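**Ticket 28: Fabric backdrop and foam lettering, Kumarasinghe Room**

Queue: Rooms and Furnishings
Opened by: Room bookings desk
Assigned to: Gurkach Building Services, interiors team
Priority: Normal
Status: Closed, with one follow-up item open

## Problem as reported

The requesting department reports that the black fabric backdrop on the long wall of the Kumarasinghe Room does not hang flat and that letters mounted on it do not stay where they are placed. According to the request, one letter of the upper row was found on the table on the morning the request was submitted, and the fabric had come down at one corner earlier in the same week. The department asks for the backdrop to be secured, for the creases to be reduced if possible, and for advice on how the letters should be attached so that they can be removed again.

The wall may not be drilled, nailed or painted. This restriction applies to all rooms on the corridor and has been confirmed with the property office. The wooden table in front of the wall is to stay where it is, as the room is in regular use.

## Items concerned

- Black fabric backdrop, supplied by Dendis, delivered folded
- Small black clips along the top hem
- Colored foam letters spelling "Fast" above and "UMI" below
- Adhesive strips, Flostel removable type, from the stationery cabinet
- Beige suitcase in which the backdrop, clips and letters are stored and moved between rooms

## Log

### First visit

The technician inspected the top hem with the fabric hanging. At the time of the visit the hem was held by 3 clips, with the remaining clips lying in the lining pocket of the suitcase. The fabric sagged between the clips, and the weight was carried mainly at the left. The requesting department explained that clips had been taken off to free the corner that had fallen and had not been put back.

All clips were checked by hand. The springs were in order. No replacement was needed.

The upper edge of the wall was wiped with a dry cloth. A fine layer of dust came off, which is usual for this room when the ventilation has been running for a long period. The adhesive hooks that take the clips were pressed down again, and two hooks that could be turned with a finger were removed and replaced with new ones of the same type.

Action taken: hem rehung with all 5 clips, spaced from left to right. The department was asked to leave the fabric undisturbed overnight and to keep the letters off it until the next visit.

### Reply from the requesting department

The department confirmed the following morning that the fabric had stayed up. It noted that the creases were as visible as before and asked whether the fabric could be ironed in place.

### Response to the question on ironing

Ironing in place is not permitted. The wall surface behind the fabric is painted, and the care label supplied by Dendis excludes direct contact with an iron. The label allows a hand steamer held clear of the cloth. The department was informed that a steamer may be borrowed from the bookings desk against a signature and must be returned the same day.

It was also pointed out that creases of this kind come mainly from storage. The fabric had been folded into a small square to fit one half of the suitcase, with the letters placed on top. A backdrop of this size should be rolled loosely. Where rolling is not possible, it should be folded as few times as the case allows, and along different lines each time.

### Second visit

The fabric was steamed from the top down. The deep fold lines became softer, but they did not disappear, and creasing remained over a large part of the cloth. The technician does not expect further steaming to make a significant difference. The department was asked to state whether the result was acceptable for its purpose.

The letters were then examined one at a time on the table. Remains of old adhesive were found on the backs of several of them, in places with fibers from the fabric stuck to it. A new strip applied over such remains holds poorly, as it grips the old glue and lint instead of the foam.

Procedure followed:

1. Old strips were pulled off slowly and parallel to the surface of the foam. Pulling them straight up can tear the foam.
2. Lint was rolled off with the fingertips. Solvent was not used, as it can mark colored foam.
3. New Flostel strips were applied to the back of each letter. The large "M" received 4 strips, one toward each corner. The narrow letters received fewer.
4. Each letter was pressed onto the fabric with a flat hand for a slow count of 28, with the other hand behind the cloth wherever the fabric could be reached from the side.
5. The upper row was placed first. The lower row was placed once the upper row had been checked from the far side of the table.

The sky-blue "F" was set with a slight lean. The department had asked for this and confirmed it on site. It should not be reported as a defect in later inspections.

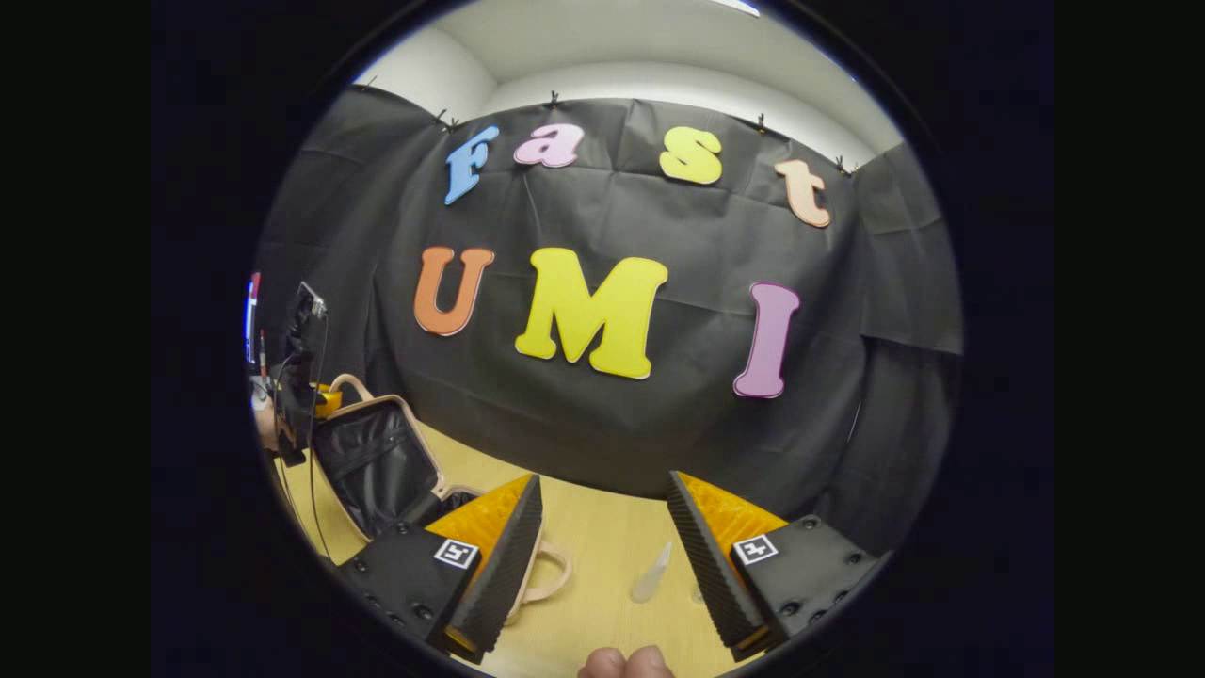 The department accepted the appearance of the fabric with the remaining creases and withdrew its request for a replacement cloth. The quotation that had been asked for from Dendis was cancelled the same afternoon. No charge was made.

### Observation period

The bookings desk agreed to look at the wall when opening the room in the morning and again when locking it in the evening. The checks were recorded on the sheet inside the door.

The sheet shows no movement of the hem during the period. One entry reports that the yellow "s" had begun to lift at its lower curve. The letter was pressed down again by the person making the check, and the next entry records no change. A further entry asks whether the window may be opened while the letters are up. The answer given was that it may, provided that the door is closed, as a draft through the room pulls the fabric away from the wall and puts strain on the strips.

### Additional request received during the observation period

The department asked whether the suitcase could be kept on the table, as there is no shelf in the room. The interiors team has no objection. Two conditions apply. The suitcase must be placed toward the side of the table so that the remaining surface can be used, and it must not be pushed back until the open lid presses against the backdrop. A lid leaning on the cloth will drag on the hem and may loosen the clips above it.

Felt pads were offered for the underside of the suitcase to protect the table top. The department accepted them, and a set was left at the bookings desk for collection.

### Note on the earlier fall

The requesting department asked for a cause to be recorded. The technician's assessment is as follows. The hooks at one corner had been fixed to a dusty surface and were already loose. When clips were taken off, the load on those that remained increased and the corner gave way. The fall of the letter was a separate matter and is attributed to the old adhesive on its back. There is no indication of a fault in the fabric, the clips or the letters themselves.

## Instructions for continued use

**Hanging the fabric**

- Use all of the clips, including when the backdrop is put up for a short time.
- Wipe the upper wall with a dry cloth before new hooks are fixed.
- Begin with the clip in the center of the hem and work outward. Do not stretch the fabric sideways to remove creases.

**Attaching the letters**

- Use new strips each time a letter is moved. Used strips are to be thrown away.
- Do not use pins, staples or hot glue. Pins leave holes in both foam and fabric.
- Hold larger letters by their outer edges when lifting them off. The inside corners tear easily.

**Packing**

- Remove the letters before the fabric is taken down.
- Lay the letters flat in one half of the suitcase with a sheet of paper between layers, and keep the adhesive side covered.
- Roll the fabric and place it in the other half. Do not lay the letters on it.
- Collect the clips in the lining pocket and check that the set is complete before the lid is closed.

A printed copy of these instructions has been sent to the bookings desk. The department is asked to keep a second copy with the suitcase.

## Closure

The requesting department confirmed by message that the hem was secure, that all letters were in place and that no further visit was required. The ticket was closed with its agreement in December.

Materials used: replacement adhesive hooks, Flostel removable strips, felt pads. All items were taken from stock.

## Open follow-up item

The stationery cabinet is low on Flostel strips of the wider size. An order has been placed through the usual channel and will be handled under the general supplies list. Until the delivery arrives, the narrower size may be used for the small letters. If the "M" has to be moved in the meantime, please contact the interiors team, which is holding back one pack of the wider strips for this purpose.

If the fabric sags or a letter comes loose again, the department should reply to this ticket instead of opening a new one, so that the earlier entries remain attached.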